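# Storage Shelves and Robot Work: Safe Practice After a Dropped Load

Zalton Workshop Guidance, revised October
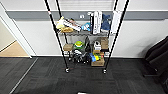

The following tips apply to all rooms in which the Skika mobile unit fetches or returns household goods. They were revised after a fault on a Friday afternoon, when the unit pulled a carton from a rolling shelf, failed to register that the carton had snagged on a cloth, and continued to reverse. The shelf moved with it. Three items fell, and one struck the foot of Afiq Tambunan, who was not seriously hurt.

The log showed that the grip force limit had been set to 100 percent during an earlier test and was never restored. The stop command took 13 seconds to reach the unit over the wireless link.

## Before starting

- Lock every caster that has a brake. Where there is no brake, use wheel chocks.
- Place heavy items on the lowest level.
- Remove cloths, straps and loose cables from any level the arm will enter.
- Leave a hand's width between cartons.
- Move chairs out of the travel path.

## During work

- Stay at least two steps outside the arm's reach.
- Keep the wired stop button in hand. The tablet does not replace it.
- If the shelf moves at all, press stop. Do not try to hold the shelf or catch a falling item.

## After a fault

Switch off the unit at the main switch before touching the load. Support the item from below, then release the grip by hand. Record the grip setting as found, and do not reset it until Meriem Alaoui or Hakim Pasaribu has signed the fault sheet.

Units with fault code 17 are to remain switched off pending inspection.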